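공유공방 소식 > 지원사업 > 중간보고

가정용 수건 정리 로봇팔 제작 중간보고

작성: 함윤희
작성일: 2026년 8월 24일

4월에 지원이 확정된 Semwal 제작 건의 진행 상황을 보고드립니다. 작업은 Clakesari 공유공방 안쪽 작업대에서 하고 있으며, 제작 인원은 신청서와 같이 2명입니다.

팔 본체 조립과 배선은 끝났습니다. 어깨 관절 브래킷은 처음 출력한 부품이 나사 구멍 부근에서 갈라져 두께를 늘려 다시 뽑았습니다. 제어 보드는 Kulby 제품으로 바꾸었고, 기존 보드에서 나던 통신 끊김은 교체 뒤로 기록된 것이 없습니다. 전원부는 신청 당시 설계를 그대로 씁니다.

지금은 손목 카메라로 수건의 위치와 접힌 방향을 알아내고 집게를 맞추는 작업을 하고 있습니다. 바닥 천은 짙은 회색 직물로 정했습니다. 흰 천에서는 밝은색 수건의 가장자리를 놓치는 일이 많았습니다.
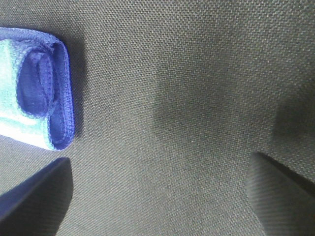
손목 카메라 화면. 회색 직물 위에 접힌 파란색 극세사 수건이 있고 집게는 벌어진 상태.

학습용 사진은 목표로 잡은 2000장을 모두 모았고, 수건 위치 표시도 마쳤습니다. 위치 인식률은 시험용 사진 기준 95%입니다. 반면 집기 시험은 50회를 마쳤으나 결과가 고르지 않습니다. 한 겹만 집히거나 집게가 천 위에서 미끄러지는 경우가 남아 있습니다. 손과 팔의 그림자가 수건 가까이 드리울 때 가장자리를 잘못 잡는 문제도 확인했습니다. 조명을 하나 더 달아 비교할 예정입니다.

예산은 항목 변경 없이 집행 중입니다. 브래킷 재출력에 든 재료비는 소모품비에서 처리했습니다. 집게 안쪽에 붙일 미끄럼 방지 패드는 Bruvberg에 주문했으나 납기가 한 차례 미뤄져 아직 받지 못했습니다. 이 때문에 집기 시험 2차 일정을 패드 입고 뒤로 옮겼습니다. 최종 보고 기한은 바꾸지 않아도 됩니다.

다음 보고에는 패드 장착 전후의 집기 결과와 조명 비교 결과를 넣겠습니다. 추가 조명은 소모품비로 구입해도 되는지 확인 부탁드립니다.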